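Table Setting with a Two-Finger Gripper: Project Report, Group Skallel
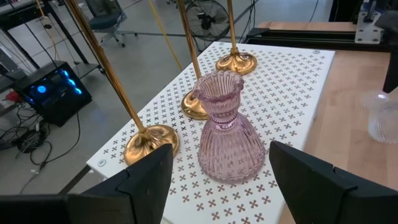

Figure 1. Wrist camera view with the ribbed glass vase between the gripper fingers and the three candlesticks standing near it.

1. Aim

The task set for our group was to get a robot arm to pick up a glass vase from among other objects and put it down again in a marked place, without knocking anything over. We called the program Flirnora. The other group on the module, Randent, worked on stacking and used the same bench in the mornings, so most of our runs were done after 2 pm.

2. Equipment

We used one arm with a two-finger parallel gripper and a small camera fixed at the wrist. The objects stand on a white panel printed with rows of dark crosses, which is screwed down near its corners. We used the crosses to put things back in the same place between runs. The vase is pink glass with a wide lower body, a narrow waist and a flared rim. The candlesticks are gold with domed bases and long thin stems.

3. Method

We drove the arm by hand first and recorded the joint positions and the camera pictures together. In total we recorded 400 runs. After we threw out the ones where the recording had stopped early or the vase had been placed on the wrong cross, we trained on what was left. The training set came to 2,741 short clips.

The approach was split into two parts. The arm moves to a point in front of the vase, then goes forward slowly with the fingers open. We chose the waist as the place to grip. The rim is scalloped and the fingers did not sit flat on it, and the lower body was too wide for a safe grip at the opening we were allowed to use.

The candlesticks limit the path more than the vase does. Their bases are low and easy to clear, but the stems go up past the top of the camera view, so the program cannot see how tall they are. We measured them and typed the height in as a fixed value. This works for our set and would have to be changed for any other.

4. Results

We ran 90 test attempts with the trained program. The vase was picked up and set down correctly in all but 17 of them. Most of the failures came at the start of the grip, when one finger touched the glass before the other and turned the vase slightly. A few were caused by the wrist brushing a stem on the way out.

Lighting made a difference. The glass lets light through and the crosses on the panel show faintly through the base, and the program sometimes placed the edge of the vase too far in. Runs with the blinds down were better. We did not have time to repeat the full test with the blinds down throughout.

5. Changes for next term

Use the Dudás finger pads, which are softer and were still on order in August. Record more runs with the vase close to a candlestick. Add a second fixed camera above the bench so that the stem height can be measured by the program.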